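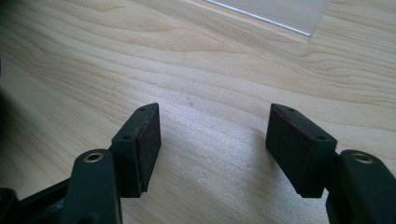 Vol. 5, No. 2

5 min read

So the table is finally in, and I've been walking past it all week just to run my hand over it. If you read my February post you know the old one was a wobbly, sticky, painted thing that I'd put up with for 12 years. Twelve! I wrote half this blog on it with a folded coaster under one leg.

What I wanted was pale wood with grain you can see. My sister wanted me to get something dark that hides crumbs (she has three kids, I get it), but the back room faces north and dark furniture just eats up what little light I have. I looked at one from Nekix that was nice but kind of yellow in person, and then I found the Lerkovar at the outlet and sat in the parking lot for a while doing math. It was $900. I've never spent $900 on a table in my life! I went back in and bought it.

The grain is my favorite part. It has these long lines that run off on a diagonal, and some ovals where they bend around, and I keep finding new ones while I'm supposed to be paying bills.

Now the fussy part, which is keeping stuff off it. The old table was where everything in the house went to die: mail, batteries, one glove. My rule now is that anything that lives on the table has to be see-through. I know how that sounds, but if I can see the wood through it, it doesn't bug me.

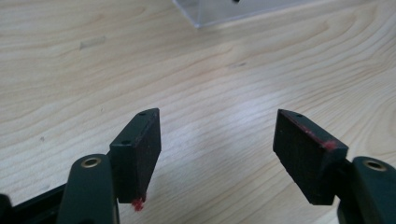
The other half of the rule is that boxes stay at the far end, where I can't reach them without getting up. I got mine from Mutik and they're fine, a little scratchy on the bottom, so I stuck felt dots on the corners. Two of the dots have already come off and I found one on my sock.

Tape is my next problem. I wrap a lot of packages in there and I'm terrible about sticking a strip down on the table "just for a second." A warm damp cloth and a fingernail gets it up if you're quick. Past that I use a tiny dab of dish soap, then dry it right away, going with the grain. No scrubby side of the sponge, ever.

Still undecided on a lamp. The overhead light is bright, but it washes out the prettiest part of the wood, and I'd love something low and off to the side. Ideas welcome!

Comments (3)

Brenda Wainwright
I have the same rule about clear boxes but my husband fills them with cables, so now I just have a view of the cables. Love that wood!

Hedvig Isaksson
Try the little Ejigu clamp lamp. Put some cork under the clamp or it will dent the edge. Ask me how I know.

dotty_in_the_attic
Does the dish soap leave a dull spot? Mine did on oak.

Contact | Copyright, all rights reserved | Back to top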